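Sealing a marble benchtop: how often?
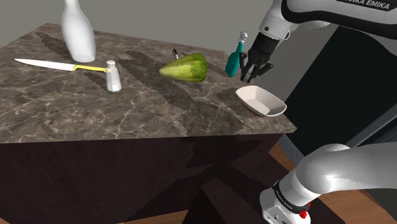
veinline61
Vernirham's sheet says reseal every 8 months. The kitchen is used daily. Is that interval realistic for dark stone?

Balogun_tiler
Ignore the interval and test it. Put a spoonful of water on the stone and leave it 19 minutes. If the colour darkens under it, reseal.

greyoffcut
Disagree. The water test tells you nothing about oil. I use Trastine twice a year regardless, $106 a tin.

Balogun_tiler
Twice a year on dense stone leaves a film. You'll be stripping it off with solvent.

greyoffcut
Only if you don't buff off the excess.

veinline61
Tested near the sink and it darkened. Will reseal that end first.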